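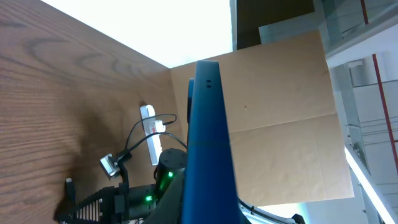
Wrist camera view, blue finger in front, cardboard panel behind.

Wrist camera sees mostly gripper finger during teleoperated demos – move the camera or keep going?

Posted by Baltasar Ocampo
06/12/2022

I am teaching an arm to fold down the flap of a cardboard box. I drive it by remote control with a hand controller and record the joints, the gripper opening and two camera streams, one from the wrist and one from a fixed camera over the table. So far I have 201 demonstrations. The frame I attached is from the wrist stream.

My problem is the finger. It stands right in the middle of the view and the other one is only a thin strip next to it. The top of the picture also goes almost white. When I play back the demos I can follow what I was doing from the fixed camera, but from the wrist camera alone I often can't tell where the edge of the flap is.

I trained once on all of it. The arm gets to the box fine and then stops short of the flap, or pushes too low. Should I remount the camera and record everything again, or can I save what I have? Recording took me most of November and I would like to avoid doing it twice. The controller is a Flevik, if that matters.

Aldana Carrasco

The finger being in view is normal and you want some of it there. The model needs to see the fingertip and the thing it touches together. What would worry me is that you can't find the flap yourself. If the person who drove the arm can't see it in the wrist stream, I would not expect much from the policy on that part of the task.

Before you move anything, try this:

Pick 10 demos and go to the moment just before contact. Look only at the wrist stream. Write down whether you can see the flap edge. If you can in most of them, keep the camera where it is and look for the fault somewhere else.

Lock the exposure. With auto exposure a bright area at the top will pull the level up and down as the wrist turns, and the cardboard changes color from one frame to the next. Set it by hand with the gripper at the box, and let the background go white if it has to.

Check that the two streams and the joint data share one clock. Stopping short is also what I got when my video lagged behind the joints.

If you do remount, don't mix old and new wrist video as if they came from the same place. You can still keep the old set by training on the fixed camera and joints only. I did that at Skiststead with a drawer task and it was a fair starting point. The new set then needed far fewer demos.

One more thing, about the driving. Were you looking at the fixed camera or directly at the table while you recorded? If you were looking at the table, you were using information the robot doesn't have. Try driving from the two streams on a screen. It is slower at first, and you notice bad camera angles quickly.

Doğukan Duman

Just tilt it. Mine is 8 degrees off the original bracket and works fine. Also tape your cables down.

Baltasar Ocampo

I was looking at the table the whole time, so that may be a large part of it. I checked the 10 demos and could see the edge in two. I will lock the exposure, tilt the camera and record a small set from the screen before deciding on the rest. The clock I still have to check.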